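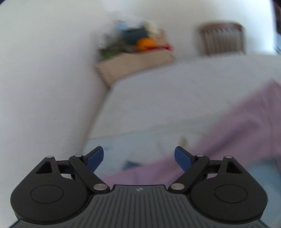 Wustano left a comment on my December page saying sleeves are where every folding method falls apart, and could I please do one on jumpers only. Yes! Gladly! I fold a lot of knits and I have opinions.

Folding long-sleeved tops so they stay folded

Use a table if you possibly can. Beds are too soft and you end up chasing wrinkles into the doona. Give the top a shake, lay it down and pull each sleeve straight out to the side before you do anything else. Run your palm from the shoulder to the cuff, because the crease that spoils a fold nearly always starts up at the shoulder,
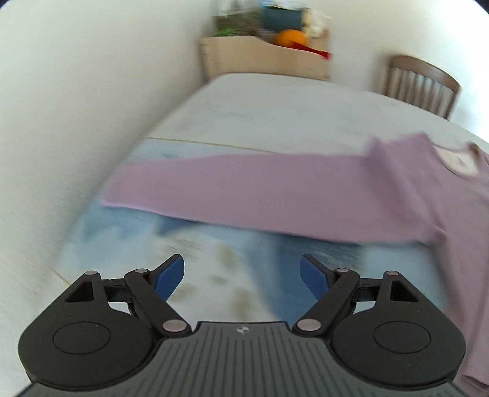 and once it's tucked inside you won't get it out again without starting over. Smooth the body next, down to the hem, then bring each side in to the middle with its sleeve doubled back on itself. Fold the bottom up to the neck in thirds. Mine come out 30 cm wide and sit beautifully in a 40 cm drawer with room for socks down the side.

If it's all in a heap, find the neckline first. The care label is usually inside the back of the neck, so you'll know which way up you are (and you can check the washing instructions while you're there).

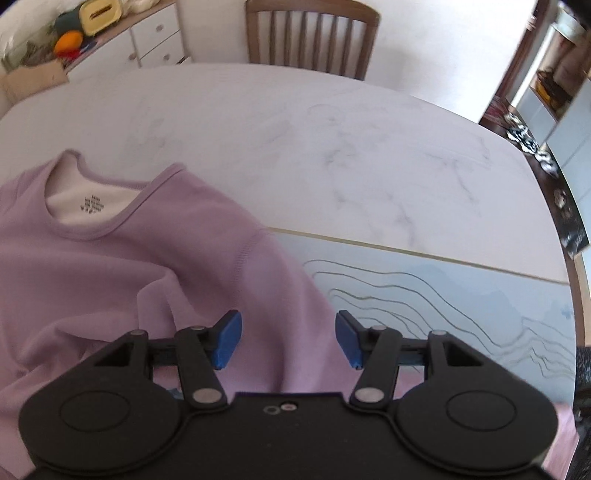
Heavy knits

Fold these only 2 times and keep them at the bottom of the pile. I love a chunky one on an open shelf, where you can see the colour!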